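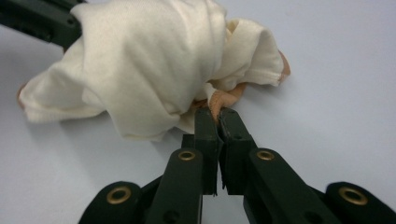
Skiltden Fold — grasp planning for cloth and soft goods
Listed by Skenenix. Page last checked 6/12/26.

Skiltden Fold is a planner and labelling tool for two-handed work with fabric. It reads gripper poses and camera streams, marks each grasp and release, and proposes the next grasp point. We sell it, and we still think you should try it on your own cloth before paying.

The maker, Gresus, calls the grasp detector "material independent". We wouldn't. On flat cotton it does well. On bunched cloth over something solid it often can't tell whether the fingers have the fabric or the thing inside it, and a sleeve close to a small hand or handle is the worst case. Our own check used 2,192 grasps; the April release labelled 2,153 of them and left the rest blank. A label is not the same as a correct label, so keep someone reviewing.
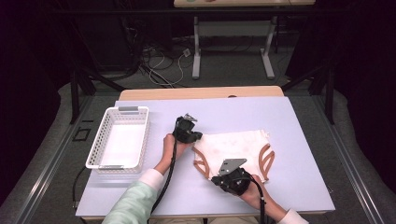 Leg openings and piped edges get their own setting, under Edges. Leave it off for plain towels, where it invents borders out of creases. Pale cloth on a pale table needs the contrast slider moved by hand, whatever the automatic mode promises.

What you get
Planner, labeller and replay viewer
Import for two gripper streams plus one overhead view
Export to plain text or to the Zheng format (one way only)

What you don't get
Force estimates
Any useful guess at fabric weight
Live planning above 500 frames in the buffer

Single seat, one year: £1,325. Updates included, training not. The trial is the full program with export switched off.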